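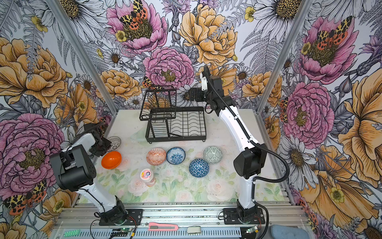 Minutes, Paju Kitchenware Group, 7/13/20

Present: Tipene Mudgway (chair), Frida Steinarsdóttir (minutes). Apologies: Trerar office.

1. Bowls
The patterned bowls and the plain orange one stay in the set. Rack position against the back wall confirmed. TM asked that bowls be listed by pattern, as blue is used on more than one. FS to amend the list.

2. Loading order
Small bowls go on the wavy wire. Plates use the dividers on the left. Lidded jars are not to be racked with bowls. 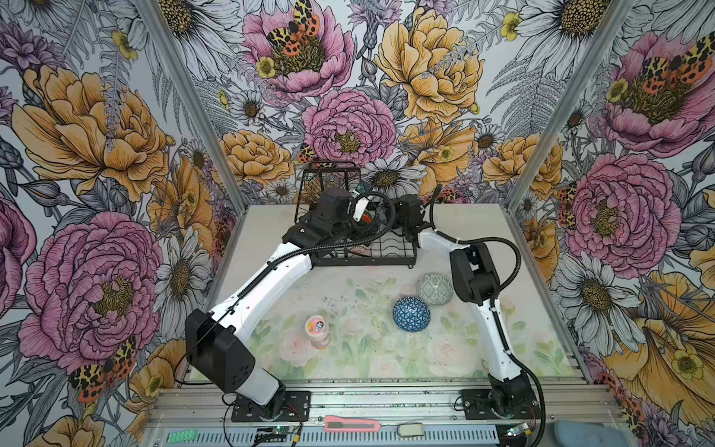
Item 2: patterned bowls and pink-lidded jar on the table, wire basket at the back.

3. Cleaning
Table surface to be wiped at the start and end of each session. FS reported specks and smudges remaining after the February change of cloth. Skorneo quoted 93 for replacement cloths. Agreed.
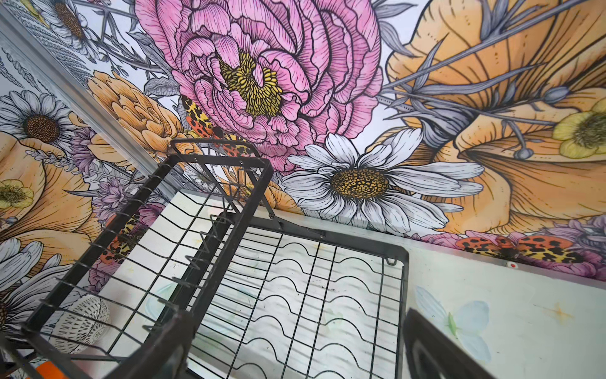

The rack coating is to be checked for wear at the same time and the result entered in the log. Spend to date is 900. TM to send the revised order to Rikamcombe.

Meeting closed after 37 minutes.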